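What Is a Dividend, and Is It Really Free Money?

Oct 23, 2022

Say you own one share of Nerbridge, a company that sells fruit to stores. A share is a tiny slice of the company. If Nerbridge makes more money than it needs, it may hand some to the people who own shares. That payment is called a dividend.

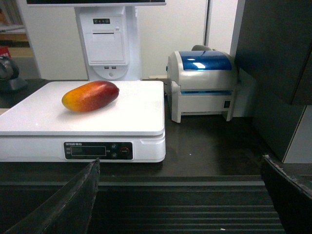

A mango on an electronic scale.

Some grown-ups call dividends "free money." Be careful when you hear that. The cash comes out of the company, and you own a bit of the company. If Nerbridge pays you $4, it has $4 less for each share, so the share is often worth a little less afterward.

Here is how that can look. In February your share costs $38. The company pays $4, and the price may slip to $34. You now have $34 in stock and $4 in cash. Add them up and you get 38 - the same number you started with!

So why do people like dividends? Some want cash to spend. Others think a company that pays every year must be healthy. Maybe, but a company can also borrow money to keep paying, and that can't go on forever.

Watch out for very big dividends too. Suppose Avano shares cost $10 and pay $4 a year. That sounds amazing. It could also mean the price fell because people expect trouble, and the next payment might never come.

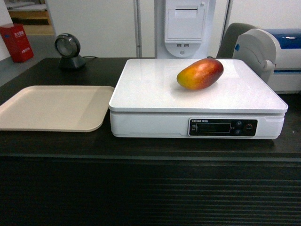 Pringle wrote in to ask whether a company has to pay a dividend if it paid one last year. For ordinary shares, no. The people who run the company usually decide each time, and they can cut it or stop.

New word: yield. It means the yearly dividend divided by the share price.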